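Protecting a wooden table from craft projects — what do you put on top?

Posted in Home & Hobbies, 5th July

Hello all! I've finally got hold of a table for the spare room, a light wooden one with rounded corners, and I love it to bits. Trouble is I want to use it for everything: glue, small repairs, a bit of paint, cutting out card with my niece. The seller (a lovely chap in Rallville) said it had only been oiled, so I'm nervous about marks. I've tried newspaper, which slides about and leaves ink behind, and an old oilcloth that never lies flat. What do you use? It needs to come off again for meals when we have people round. Table is 68 cm deep, if that helps. Budget up to 41 pounds!

tolly_w

A shower curtain, cut down. Cheap and cheerful. Doesn't stop dents though.

Pim from Dağdelen Road

Ooh, I had exactly this problem! Get a sheet of thick card or hardboard and paint it. Mine has lasted since February. You want a bit of felt on the back or grit gets under it and scratches, ask me how I know. I did mine in dark green and regretted it straight away, you can't find a dropped screw on it for love nor money.
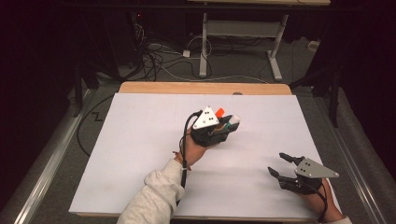
Mafalda Bragança
Member, 481 replies

Go for a loose white board, laid flat! I'm so pleased with this way of working that I bore all my friends with it. Matt white is lovely for small fiddly jobs — a pale green bit still shows up well against it, and there's no glare from the lamp. Yes, it gets smudges and little dark specks, and I've stopped minding. A damp cloth takes off the worst and the rest can stay, it's a work surface!

Have it cut a little smaller than the table so a strip of wood shows along the back. You can get your fingers under to lift it off, and the rounded corners won't matter at all because a plain rectangle sits inside them. With your 68 cm I'd leave a few centimetres at the far side and bring the front right up to where you sit, so your sleeves aren't rubbing on a board edge halfway along your arms.

Pim is right about felt. I'd use 2 strips of thin non-slip matting as well, the sort sold for drawers, or the board creeps away from you whenever you push on something. Check under it every week or so, and don't put it down on fresh oil! The timber yard in Ukent cuts to size while you wait, and they'll sand the edges too if you ask before they start cutting.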